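Chez Heitmann, les bacs se règlent d'abord à l'écran

Le bac est posé de biais près d'un montant beige, avec un paquet de matière claire au fond. La scène est calculée par ordinateur, et c'est là que commence désormais la journée de l'équipe de tri.
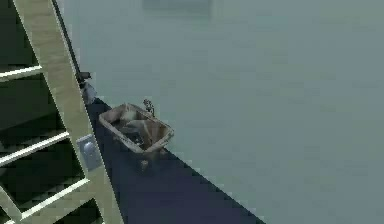

Un atelier, deux métiers

Heitmann traite du linge professionnel à Drundum. Depuis juillet, le tri des bacs est confié à Cloteo, un système automatique mis au point par Kodari. Avant chaque changement de réglage, les opérateurs passent par la simulation.

Sorin Tudose a trié à la main pendant des années. Il prépare maintenant les essais à partir de 6 heures. « Je connais les bacs qui posent problème, ceux où tout est tassé dans un coin. Je les fais refaire dans le logiciel, et on regarde ce que ça donne. » La dernière série comptait 3 152 essais. Il relit lui-même les échecs, 98 cette fois-là.

Son dos va mieux, dit-il, ses yeux moins bien. Deux postes de tri ont été supprimés et leurs titulaires sont passés à l'expédition. L'un d'eux a demandé à revenir.

Jannik Meinecke, chef d'atelier, aurait voulu une formation plus longue. Les réglages se font encore en anglais et la prime de pénibilité du tri est en cours de renégociation. Une réunion est prévue à la rentrée.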